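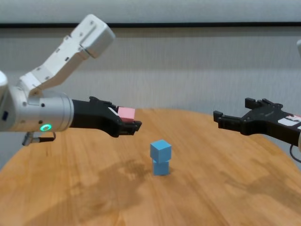

Dark marks in a wooden tabletop have to be identified before anything is sanded or bleached. Water that has passed through the finish leaves gray, brown or black areas in the wood itself, usually with an uneven outline. Shade from objects or people near the table can look much the same under one lamp. On a warm orange-tan top with a visible grain, the two are easy to confuse: the large dark blotch below and to the left of the stacked light blue cubes could be read either way until the top is cleared and the light is moved. Do that first.

This procedure is for clear-finished round tops up to 89 cm across, worked flat on trestles or in place with the floor covered. Larger tops take the same steps and more material.

Checking the marks

Clear the top completely. Wipe it with a damp cloth and a drop of dish soap, then dry it. Place a lamp low at one side and look across the surface, then move the lamp to the opposite side. Anything that shifts with the lamp is shadow. Outline what stays with small pieces of low-tack tape. Do not use pencil, which gets into open grain and shows under an oil finish.

Classify each outlined area:

White or cloudy: moisture in the finish. Leave it a day in a warm room before doing anything else. Many of these fade without treatment.

Brown with a defined ring: dirt or drink residue, often on the surface. Mineral spirits on a white cloth will lift some of it.

Gray to black: a reaction between water, iron and the tannin in the wood. Sanding removes it only if it is shallow. Oxalic acid is the correct treatment.

Orange or yellow haze over the whole top: aged finish. It comes off with the stripping step.

Checking solid wood or veneer

Look at the edge. On solid wood the lines on the face continue over the edge and show end grain on two opposite sections of the circle. On veneer there is a separate strip around the rim, or a thin line just below the top face. Veneer can be bleached but has very little thickness to sand. Skip the coarse grit and work by hand only.
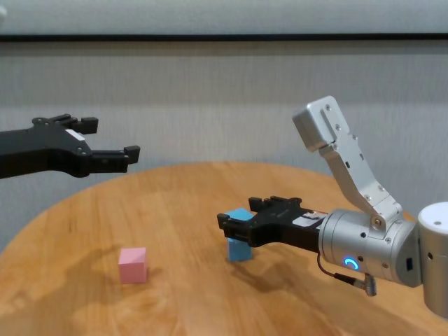 Stripping

Bleach will not pass through an intact finish, so the finish has to come off the whole top. Spot stripping leaves a visible border on a round table, where there is no board edge or corner to stop at.

On solid wood, start at 120 grit and go on to 150. Follow the grain and ignore the curve. Sanding around the circle cuts across the grain near the rim and the scratches appear as soon as the finish goes on. Keep the pad flat when it reaches the edge. A pad that tips over the rim will round it, and it will do so unevenly. Vacuum the dust and wipe with a dry cloth.

Bleaching

Wear gloves, eye protection and a dust mask when handling the crystals. Keep children and pets out of the room until the top has been rinsed. Use a plastic or glass container. Metal is attacked by the acid and may put iron back into the wood.

1. Dissolve 60 grams of oxalic acid crystals in one liter of hot tap water. Add the crystals to the water and stir with a plastic spoon.

2. Brush the solution over the entire top with a synthetic brush, edge to edge. Put a little extra on the outlined areas.

3. Leave it until the surface is dry. Fine white crystals will form.

4. Rinse with plenty of clean water and a sponge. Do not brush or sand the dry crystals, as the dust is harmful to breathe.

5. Repeat if the marks are still dark. Stop after 2 passes. A mark that remains is either too deep or not an iron stain.

6. Wipe with a solution of baking soda in water, rinse again, and let the top dry overnight with air moving on both faces. A top dried on one face only can cup.

Charmaine Coetzee wrote in to say that her top turned pale all over and the marks were still faintly there. That is a normal result. The pale color is the bare wood without its old finish, and most of the warmth comes back with oil. Wet a small area with mineral spirits to preview it.

Finishing

Water raises the grain, so sand lightly by hand with 180 grit once the top is fully dry. Remove all dust. Apply Garero clear hardwax oil with a lint-free cloth, very thin, along the grain, and buff off the excess at the interval printed on the tin. I use 2 coats on the face and one on the underside. The rim absorbs more where the end grain is exposed and may need an extra wipe there.

Lay used oil cloths flat outdoors to dry, or store them under water in a closed metal can. Folded or balled up, they can ignite.

Light use is possible once the oil has dried. Keep standing water off the surface until it has cured for the full time given by the maker, which in a cold room should be extended.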